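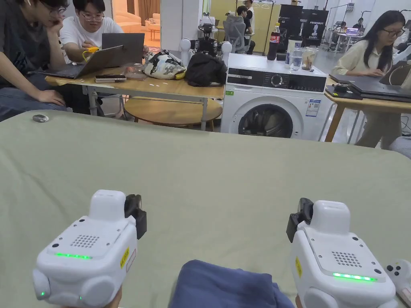

Otent to open bed linen finishing site in Radebe

Bedding maker Otent will open a second finishing site in Radebe in February, bringing its cutting, hemming and packing work under one roof for the first time. The site covers 3,000 square meters and will employ 21 people at the start, most of them moving over from the company's present workshop.

Until now, fitted sheets have been cut in one building and sent by van to another for elastic and hems. Orders from small hotels and guest houses often waited several days between the two. With the new layout, the company expects to ship standard sizes within two working days of an order.

"We have been short of floor space for years," said Duarte Henriques, managing director of Otent. "Rolls were stacked in the corridor and the packing tables had to be folded away whenever a delivery came in. The new building gives us room to keep cloth, cut pieces and finished sheets apart."

The move also brings changes to the Nikamow range of fitted sheets. The corner pockets are deeper, to suit mattresses with a topper, and the elastic now runs along all four sides. A sewn tab inside one corner marks the foot of the bed. Prices for the range stay the same through the spring.

Clementina Mota, head of product, said the tab came from talks with housekeeping staff. "People who make beds all day told us they lose time turning a sheet to find the long side," she said. "It was a small thing to add and we should have done it earlier."

Otent supplies roughly 1,310 hotels, guest houses and care homes, along with a smaller number of home customers who order directly. Current trade accounts will carry over without any change, and repeat orders already placed will be filled from the existing workshop until the move is finished. Deliveries to care homes will be handled first during the changeover.

The Radebe site will include a repair desk for trade customers. Sheets with worn elastic or open seams can be sent back in batches and returned with the next order – the charge will depend on the work needed. Tiago Esteves, who has run the sewing floor at the present workshop, will manage both the desk and the new production lines.

Hiring for further sewing and packing jobs will begin once the first lines are running. Training will be given on site, and earlier experience with industrial machines is welcome but not required.

Trade customers with questions about orders or repairs should speak to their usual account contact. Press inquiries should be addressed to Rosário Marinho, communications, Otent.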